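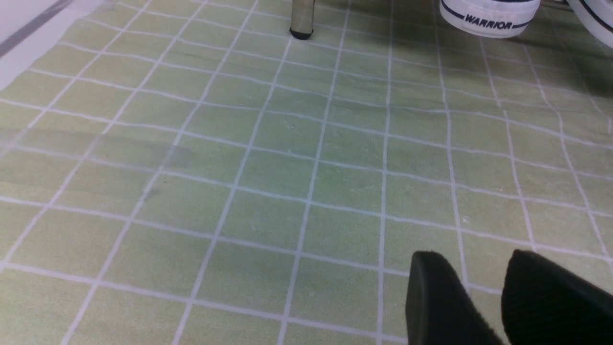 Lista de comprobación antes de abrir puertas
Sala Strachan, conciertos de aforo medio
Revisión 6, comentada por quien la firma

Imprimir esta página | Enviar por correo electrónico
Compartido 289 veces

Esta lista se rellena con bolígrafo, de pie y en la sala. Las versiones rellenadas en el bar de enfrente se reconocen enseguida por el cerco del vaso. Cada punto se marca con C (conforme), N (no conforme) o NP (no procede). El signo de interrogación no es una categoría, por mucho que se empeñe el equipo de montaje.

Los comentarios en cursiva del original se han perdido al pasar la lista a la web. Quedan los comentarios, sin la cursiva.

1. ACCESOS Y SALIDAS

1.1 Las dos puertas de emergencia abren con un solo empujón y hasta el tope.
Comentario: un empujón de persona normal. El batería de Istau abrió la del callejón en la última prueba, pero ese hombre también abre latas de pintura con los pulgares.

1.2 Pasillos de evacuación libres en toda su anchura.
Comentario: una funda de contrabajo es un obstáculo. También lo es el contrabajista sentado encima.

1.3 Señales luminosas de salida encendidas, incluida la del fondo izquierdo.
Comentario: los iluminadores odian la del fondo izquierdo porque les ensucia el negro. En diciembre apareció tapada con cinta adhesiva. La cinta era negra y de muy buena calidad, y así consta en el parte.

1.4 Contador de aforo a cero antes de abrir. Límite con público de pie: 200.
Comentario: la lista de invitados cuenta. El primo del cantante cuenta. Los que «solo entran un momento a saludar» cuentan, y suelen quedarse a los bises.

2. ESCENARIO

2.1 Tarimas niveladas y trabadas entre sí.
Comentario: se comprueba caminando por todas las juntas, con el escenario ya cargado. Saltar no aporta información adicional, aunque anima mucho a los presentes.

2.2 Borde frontal marcado con cinta blanca nueva.
Comentario: la cinta de la gira anterior no vale. Tane Hapeta, que toca con los ojos cerrados desde el segundo tema, pide además un tope de madera junto a su pedalera. Se le pone.

2.3 Cables de suelo recogidos bajo canaleta o fijados con cinta en todo el recorrido.
Comentario: «en todo el recorrido» incluye los dos metros de detrás del ampli, que es donde se cae la gente.

2.4 Monitores de cuña estables, sin botellas encima.
Comentario: N en las tres últimas visitas. Empiezo a tomármelo como una tradición local. 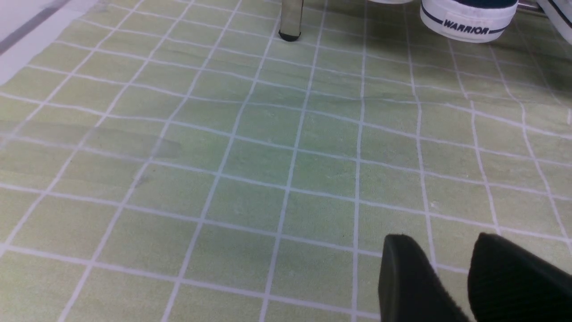
3. INSTALACIÓN ELÉCTRICA

3.1 Diferenciales probados con el botón de test, uno a uno.
Comentario: antes de la prueba de sonido. Hacerlo durante la prueba de sonido tiene consecuencias sociales.

3.2 Cuadro de escenario cerrado y accesible.
Comentario: la llave está en la mesa de producción, en el gancho. Si no está en el gancho, la tiene Callum Dow en el bolsillo de la otra chaqueta.

3.3 Sin regletas enchufadas a otras regletas.
Comentario: el grupo telonero, Botow, lleva siete sintetizadores y una sola toma. Se les asigna una segunda línea y se les retira con cariño la regleta que traen de casa, que conserva el interruptor por pura nostalgia.

3.4 Máquina de humo conectada a línea propia y con el líquido recomendado por el fabricante.
Comentario: el aroma a coco no figura entre los recomendados. Nadie que estuviera en aquel concierto ha vuelto a comer coco.

4. ESTRUCTURAS COLGADAS

4.1 Cable de seguridad en todos los focos.
Comentario: se mira con linterna y desde la escalera. Desde el suelo todos los focos parecen tenerlo.

4.2 Carga del truss frontal por debajo del límite fijado para esta sala.
Comentario: el logotipo luminoso de Volten no estaba en el rider. Llegó en la furgoneta, envuelto en mantas, como un familiar mayor. Se pesa, se suma y, si no cabe, va al suelo. En el suelo quedaba mejor.

5. SONIDO

5.1 Medición en mesa durante la prueba, y otra con público en el tercer tema.
Comentario: en el primer tema todos los técnicos son prudentes.

5.2 Tapones disponibles en la barra y en el guardarropa.
Comentario: gratis y a la vista. Pedirlos a gritos mientras toca la banda tiene su gracia solo la primera vez.

6. CAMERINOS Y ZONA DE DESCANSO

6.1 Extintor en su soporte, con la revisión en vigor.
Comentario: no sirve de tope para la puerta. Se ha comprado un tope para la puerta.

6.2 Velas, incienso y hornillos: ninguno.
Comentario: la infusión de jengibre del cantante se prepara en la cocina de abajo. Hay hervidor. Funciona.

6.3 Suelo despejado entre la puerta y el sofá.
Comentario: calzado, libros y demás vida de gira, pegados a la pared.
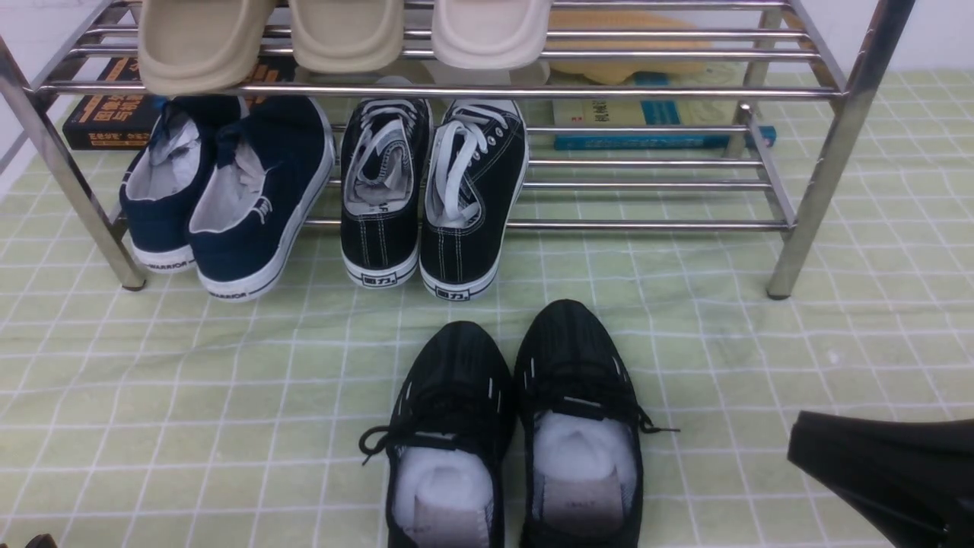 Zapatero metálico con zapatillas abiertas en la balda superior.

7. CIERRE DE LA REVISIÓN

7.1 Todas las N resueltas o con responsable y hora.
Comentario: «luego» no es una hora.

7.2 Parte 2530 firmado por la sala y por producción.
Comentario: firmado el 2026-05-04 con una sola N, la de las botellas. Retiradas en mi presencia.

Imprimir esta página | Enviar por correo electrónico

Comentarios (4)

fosodelabanda
Soy de los que odian la señal del fondo izquierdo. Pido que conste que la cinta la pagué yo.

Marga
Estuve en el concierto del coco. Confirmo el punto 3.4 en todos sus extremos.

teclas_y_cables
¿La segunda línea para teloneros hay que pedirla antes o se puede hablar al llegar? Nosotros somos tres y también vamos cortos de enchufes.

Sala Strachan
Antes, con el rider. Al llegar también se puede hablar, pero de otras cosas.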